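4.2 Changes to grounds work at the Oltthorpe site

Before the Vemano sweeper was introduced in January, the paving was cleaned by hand by two attendants. The machine now follows a stored route over the open slabs, and the attendants clear the kerb line and any leaves it leaves behind.

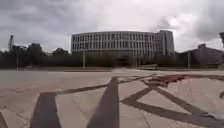

Figure 2. Paved plaza in front of the curved office building, under overcast sky.

Walking fell, but interruptions rose. The log holds 145 stop events, most of them cleared by an attendant on foot. Both attendants described the new task as waiting within reach of the machine, a duty absent from their written job descriptions.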